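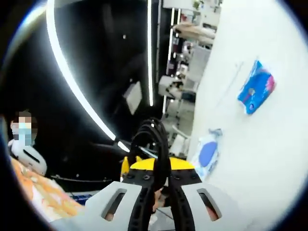 Hand-held gripper by the white panel, two packs stuck up on the right. Wipes and tissues, or something close.

11 June 2022
By Joelle Smadi

Can machines do chores yet? Your questions, quick answers

Got a pile of these after the last post. Doing them in one go, in no real order. Some I merged. If yours isn't here, send it again, shorter.

So can a robot clean my house or not?

Floors, yes, mostly. Everything else, no. Vacuuming has been fine for years provided you pick up your socks first. Dusting, wiping, laundry, dishes – there are demos, and some of the demos are good. Nothing I'd leave running while I went to the store.

What about the shop? Same answer?

Different answer. A shop floor is easier in some ways. Shelf is always in the same place, box is always the same box. Reginald Mercado runs the packing side at Ochoa and they have had an arm putting cartons on pallets since September. Works. It does one size of carton. Second size came in and they went back to doing those by hand.

Why is a pack of wipes hard? It's a pack of wipes.

It's soft. Squeeze it and it changes shape, lift it by one end and the other end sags. The plastic is slippery and shiny and parts of it may be see-through, so the camera has trouble saying where the pack stops and the wall starts. Then you want ONE wipe out of it. Peel the tab, pinch, pull, hold the pack with something else so it doesn't come along. Two hands. Most of the machines people can afford have one.

I timed myself. Didn't even finish starting the clock. That's the gap.

Are tissues easier?

A box of tissues, sure, a bit. The box stays put. A little packet, no, same trouble as wipes.

Why is a person holding the gripper?

Teaching. You do the chore yourself with the gripper in your hand and the camera on it records what the gripper sees. Later a computer trains on the recordings and the hope is that an arm with the same fingers can copy you. Cheaper than driving a whole robot arm around by remote. You can carry it into tight spots too, which is where most real chores are. Nobody's kitchen is a nice big empty table.

How many tries does it need?

Depends who you ask. Žydrūnas Jõgi at Furkthorpe told me they did 190 recordings of picking up one kind of soft pack before the arm was any use. Then they moved the lamp and it got worse again. He wasn't upset about it, said that's a normal week.

Does light really matter that much?

Yes. Bright LED strips are lovely for people and a pain for cameras. Any glossy black surface gives you the light back a second time, and now the machine has two bright lines where you have one. Matte is better. Paper over the shiny bits if you are allowed to. White walls are a mixed thing – good contrast for a blue packet, awful for a white one.

I run a small salon. Would any of this help me?

Not this year, I'd say. I get this one a lot, from salons and photo places and rental places, anyone who resets a seat between customers. The reset is the part everyone wants gone. Wipe down, straighten the blanket, refill the wipes, next. It's maybe six little jobs and each is a different kind of hard. Fabric is the worst. A draped cover has no fixed shape so "put it back how it was" means nothing to a machine unless someone has shown it, a lot.

If you want to spend money now: better holders. A fixed holder at a fixed height beats a pack stuck on a wall for you AND for any robot you buy later.

What did your own test show?

Small test so don't quote me all over. We used the Pikix arm, borrowed for two days, on pick-and-place of household stuff. 621 tries total, lots of different items. Hard stuff like bottles and cups, good. Boxes, good. Soft packs, about half, and that is just picking it up and setting it down. Pulling a wipe out we gave up on. Cloth we gave up on sooner.

I'll put the sheet up when Bernd Rieger is done fixing the columns. He keeps finding rows I entered twice.

Is the trouble the hand or the brain?

Both, sorry. A year ago I'd have said the brain. But try it yourself with two stiff plastic fingers and you'll see. You can't feel the pack slip. You can't tell one sheet from three. Ojārs Jankauskaitė builds the fingers for Wuso and his view is that softer tips would fix a good part of this and nobody wants to pay for tips becuase they wear out. I don't know enough to argue.

Is it safe to have one moving next to customers?

Next to, no. Not without a barrier or a very slow, very light arm, and then it's so slow you would do the job yourself. After hours, maybe. Ask your insurance people before you ask me.

What about cables?

Someone always asks. Yes they snag. A gripper with a big loop of cable standing up out of the top will catch on shelf edges and rails. Tape it down where you can but leave slack or you'll yank the plug. Wireless exists, video over it drops out at teh worst time.

Will it take jobs?

Longer question than this page can hold. At Ochoa nobody was let go, two people moved to returns. One shop, so don't build a theory on it. The chores I watched machines try are mostly the five minute ones in between a person's real work. If they go away I think most people would be glad.

When then? Give me a number.

Didn't want to but fine. Fetching and putting away hard things in a tidy room – a few years, for businesses first. Wiping a flat surface, same. Pulling a wipe from a packet, folding a blanket, doing it in any room you drop it in, every day with no one watching – 10 years. I've been wrong on this before, in both directions.

Should I wait or buy something now?

Floor robot, buy. Carton arm if you ship one size all day, look into it. General helper that does "any chore", wait. And ask the seller to let YOU bring the items to the demo. Bring a half empty pack of wipes. Watch their face.

Can I send you video of mine failing?

Please do. Short clips, say what the item is and what the room light is like. No music.

Next batch of questions when I get to it. Already have some on dishwashers, those will need their own page.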